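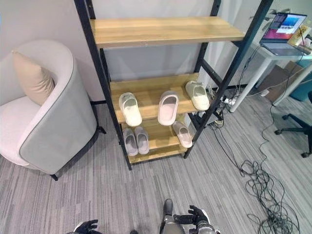
We got to the Tidthorpe footwear open day just after ten on Sunday. Parking was in the field behind the old Demchenko works and cost nothing. The tour takes 40 people at a time, so we had a wait and spent it in the canteen - tea was fine, scones had gone.

Wilma Strachan led our group. She started in the moulding shop at 19 and has worked in most departments. The site employs 219 people, fewer than when her mother was there, and most of the stitching has moved upstairs.
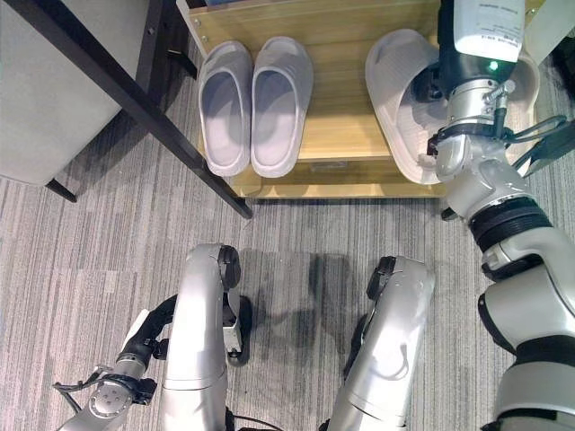 3 min read

Foam soles are the main business now. The Maltix line was switched off for the weekend, but Algirdas Grigaitė had the covers open and explained how the moulds are changed over. A full change takes 56 minutes. He passed round a few offcuts and let the children press them.

The cutting room was the best part for me. They still keep the old leather patterns there, hung on nails by size.

The factory shop is by the gate and takes cards. Slides were on a rail near the till, seconds in bins outside. The last tour leaves at three, and the 89 bus stops opposite.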